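Pludham Shared Workshop
Progress report on the household gripper build, for the period ending in July

The grant supports the design and assembly of a hand-held gripper for recording everyday tidying tasks. Work in this period moved from the bench to furnished rooms. The second version of the jaws has been fitted, and 127 recordings were made in bedrooms, against a target of 500 for the full grant.

Picking up small items beside a wastebasket remains the hardest task in the plan.
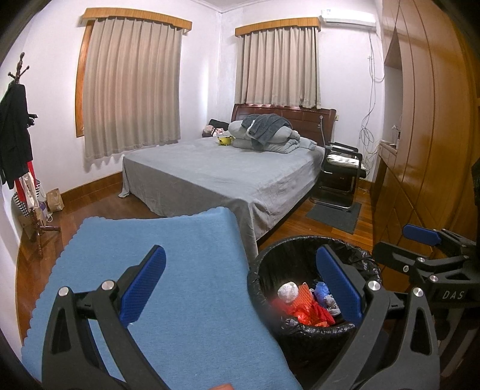

The Jikeck linkage was rebuilt twice after play developed at the pivots. It has since held its alignment through almost 4 hours of use. Cloth is still gripped less reliably than rigid objects, and a softer pad material is on order from Dogar.

Spending is within budget. The second payment to Grumari for machined parts falls due next period. We request approval to move the unspent travel allowance to replacement pads and fasteners. Remaining recordings will resume once the new pads are fitted.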